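Tema 6. Recogida de demostraciones para tareas bimanuales

Apuntes de la asignatura. Material de apoyo a la práctica 2, revisado por Sandra Nuttall y Aoife Fitzgerald. Se supone leído el tema 5 (clonación de comportamiento).

6.1. Unidad de registro

Llamaremos episodio a la secuencia completa de observaciones y acciones comprendida entre la postura inicial y la orden de parada del operador. Cada episodio contiene las imágenes de la cámara de cabeza, las posiciones articulares de los dos brazos, las posiciones de los dedos y la instrucción en lenguaje natural asociada a la tarea. Todas las señales se guardan con marca de tiempo común. Un episodio con desfase entre vídeo y articulaciones no se corrige a mano: se descarta y se repite.

La instrucción se redacta antes de grabar y no se modifica después para ajustarla a lo que hizo el operador. Si el operador coge el objeto con la mano equivocada, el episodio se etiqueta como fallido aunque el resultado final sea aceptable.

6.2. Variación de la escena

Una política entrenada sobre una sola superficie tiende a asociar el agarre con el aspecto del fondo. En el conjunto Trundside, que usaremos en la práctica, la tarea de recogedor y cepillo se graba por ello sobre varios soportes, entre ellos superficies acolchadas. Las blandas plantean dos dificultades: el objeto puede hundirse y cambiar de inclinación al tocarlo, y el relieve del tejido introduce sombras que dificultan la segmentación.

Entre episodios se modifican la posición y la orientación de cada objeto. No conviene alterar a la vez el soporte, la iluminación y los objetos, porque después resulta imposible atribuir un descenso de la tasa de éxito a una causa concreta.

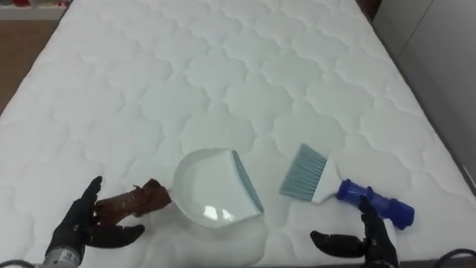 Figura 6.2. Aproximación bimanual sobre un colchón acolchado: mano izquierda junto al mango marrón del recogedor, mano derecha junto al mango azul del cepillo.

6.3. Fases de la tarea

A efectos de anotación, la tarea se divide en aproximación, cierre, elevación, barrido y depósito. El límite entre aproximación y cierre se fija en el primer fotograma en que los dedos reducen su apertura de forma sostenida. El contacto no sirve como criterio, pues con frecuencia queda oculto por la propia mano.

En la aproximación, los dos brazos pueden moverse de forma simultánea o sucesiva. Ambas estrategias son válidas, pero mezclarlas sin control genera una distribución multimodal de acciones que un regresor con pérdida cuadrática promedia mal. Las opciones habituales son fijar un orden en el protocolo o emplear una política capaz de representar varios modos (véase el tema 7).

6.4. Criterios de descarte

Se elimina el episodio si se da alguna de estas circunstancias:
- pérdida de imagen o de señal articular durante la ejecución;
- intervención de una persona sobre los objetos;
- pausa prolongada del operador en mitad de una fase;
- mano fuera del campo de la cámara durante todo el cierre.

Los agarres corregidos al segundo intento se conservan con la etiqueta «recuperación». Son útiles: sin ellos, la política no dispone de ejemplos de estados desviados y el error se acumula.

6.5. Trabajo para la práctica

Cada pareja recibirá 19 episodios sin anotar. Se pide marcar los límites de fase, proponer los descartes y justificar los casos dudosos en un máximo de dos páginas. Las anotaciones se entregan en el formato de Killex, sin renombrar los archivos originales.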